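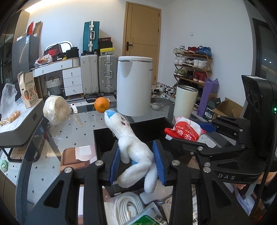

3. Desarrollo del proyecto de asignatura

3.1. Contexto y organización

El proyecto Coman se imparte en el último curso del grado en Ingeniería Electrónica Industrial del Instituto Politécnico Lerow, como parte de la asignatura optativa de Manipulación Robótica. Los estudiantes trabajan en equipos de tres y disponen de un semestre, con inicio en febrero, para recoger demostraciones con una pinza de mano, depurarlas y entrenar con ellas una política de agarre que después se evalúa en el brazo fijo del laboratorio docente. El trabajo autónomo se realiza en su mayor parte fuera del centro, en espacios domésticos elegidos por los propios equipos.

La decisión de trasladar la recogida de datos a viviendas responde a una carencia observada en ediciones anteriores. Las demostraciones grabadas en el laboratorio compartían la misma mesa, la misma iluminación y un repertorio reducido de piezas rígidas, y las políticas resultantes perdían precisión en cuanto se modificaba el fondo. En la edición que aquí se analiza, la guía docente exige que cada equipo grabe en al menos dos estancias distintas y que no retire los objetos cotidianos ajenos a la tarea.

3.2. Instrumental y objetos

La pinza se acciona manualmente y reproduce la geometría de la que lleva montada el brazo, de modo que las trayectorias puedan transferirse sin una etapa de reajuste de la apertura. Los dedos terminan en almohadillas azules estriadas. La Figura 2 recoge un agarre de un juguete de peluche blanco de cuello largo, sujeto entre ambas almohadillas mientras las patas cuelgan por debajo de las mordazas; a un lado de la herramienta se aprecia el módulo sensor, con dos lentes.

Los objetos deformables constituyen la categoría de mayor interés didáctico. Un peluche admite muchos puntos de contacto válidos, pero su forma cambia al cerrarse la pinza y las partes colgantes pueden rozar la superficie durante el traslado. El enunciado de la práctica pide a los estudiantes que razonen por escrito la elección del punto de agarre antes de iniciar la grabación, y que repitan la tarea desde orientaciones de partida diferentes. Los objetos rígidos y los envases flexibles se tratan en sesiones separadas, con criterios de validación propios.

3.3. Protocolo de grabación

Cada demostración comprende tres fases: aproximación, cierre y traslado hasta la zona de depósito. El estudiante que sostiene la pinza no interviene en el etiquetado de sus propias secuencias, tarea que corresponde a otro miembro del equipo. Las grabaciones se cargan en Darkari, el repositorio interno de la asignatura, donde un proceso automático rechaza los archivos incompletos o con pérdida de sincronización entre vídeo y apertura de la pinza. Los archivos admitidos pasan a Sotell, la herramienta de anotación desarrollada por una promoción anterior, en la que se marcan los instantes de contacto y de liberación.

Al cierre del periodo de recogida, el conjunto común reunía unas 2.000 demostraciones válidas. El reparto entre categorías fue desigual — los equipos tendieron a grabar antes los objetos rígidos y a posponer los deformables — y obligó a ponderar las muestras durante el entrenamiento. Para próximas ediciones se ha previsto fijar una proporción mínima por categoría en la primera entrega.

3.4. Evaluación del aprendizaje

La calificación combina el informe técnico, la calidad de los datos aportados al conjunto común y una defensa oral. El rendimiento de la política entrenada se presenta y se discute, pero no puntúa de forma directa. Con ello se pretende que un resultado modesto, bien documentado y correctamente interpretado, no quede penalizado frente a otro más favorable obtenido sobre una selección cómoda de objetos.

En las defensas, los estudiantes señalaron con frecuencia la dificultad de mantener una velocidad uniforme durante la aproximación y el cansancio de la muñeca en sesiones prolongadas. También describieron discrepancias en el etiquetado del instante de contacto con objetos blandos, para el que la guía ofrecía una definición insuficiente. El equipo docente revisó dicha definición a partir de estas observaciones; la versión modificada, que sitúa el contacto en la primera deformación visible del objeto, se reproduce en el Anexo B junto con la rúbrica completa.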